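How Does a Robot Know Where Its Hand Is?

Close your eyes and touch your nose. You probably got it on the first try, even though you couldn't see your finger. Your brain keeps track of where your arms and hands are all day long, and it does this without asking you.

A robot has no brain to do that job. It has software, a set of instructions that people write and computers follow. This page is about the part of the software that helps a robot hand find things and pick them up.

Two fingers are enough

Many robot hands have only two fingers. They face each other, and they move closer together or farther apart. Engineers call this kind of hand a gripper. You can try being one yourself. Hold your thumb and first finger out straight and pinch a pencil. Now pinch a grape. You used the same two fingers, but you stopped closing them at a different place, and you squeezed the grape more gently.

Your skin told you when to stop. A gripper needs another way to find out, and one way is to look.

Eyes near the hand

Some robots have a camera high up, looking down at the whole table. Others have a camera close to the fingers, so that it moves wherever the hand moves. With a camera like that, the fingers show up in almost every picture.

A picture from a camera is really a big grid of tiny colored dots called pixels. The computer stores each dot as numbers. It doesn't know that one patch of numbers is a table and another patch is a finger. The software has to work that out.

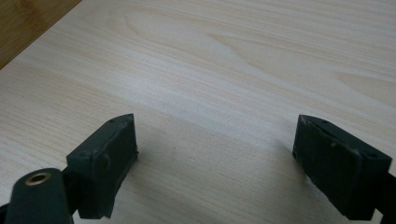 Wood can be hard for a computer. The lines in the grain bend and curve, and a program looking for the edges of things may find edges all over a plain tabletop. Shadows are tricky too. A shadow moves when the hand moves, and a simple program might decide that it is an object and try to grab it. Shiny spots can fool it as well – a bright reflection may look like a piece of white paper.

You learned about shadows when you were very small. Software has to learn about them from many, many pictures.

Learning from pictures

Vira Semeniuk writes robot software in a workshop called Drerkis. The program she works on is named Plamidar, and its job is to answer one question: how far apart are the fingers right now?

To teach Plamidar, she started with 695 pictures of gripper fingers. In each one, a person marked the tip of the left finger and the tip of the right finger. Then she split the pictures into groups. Plamidar practiced on 495 of them. The rest were kept back for testing, the way a teacher keeps the spelling test separate from the practice sheet.

The first test did not go well. Plamidar got 59 pictures wrong, and many of those showed a table with strong lines in the wood. Vira added more pictures of striped and patterned tables and let the program practice again. On the next test it got 26 wrong.

That is still too many, so she is still working on it.

From looking to moving

Knowing where the fingers are is only the start. The software goes through the same steps over and over, many times each second:

Take a picture.
Find the fingers.
Find the object.
Decide on one small move.
Make the move.

Then it takes another picture and begins again. Engineers call this a control loop. The moves are small on purpose. If the software makes a little mistake, the next picture gives it a chance to fix it.

You can test this at home with a friend. Put a cup on the table and put on a blindfold. Your friend says "left," "right," "forward" or "back," and you move your hand a little each time. Your friend is the camera and the software, and you are the motors. Then try it with only one instruction at the very start. It is much harder to reach the cup that way.

Words to know

Gripper: a robot hand that holds things, often with two fingers.
Pixel: one tiny dot in a digital picture.
Software: the instructions a computer follows.
Control loop: looking, deciding and moving, again and again.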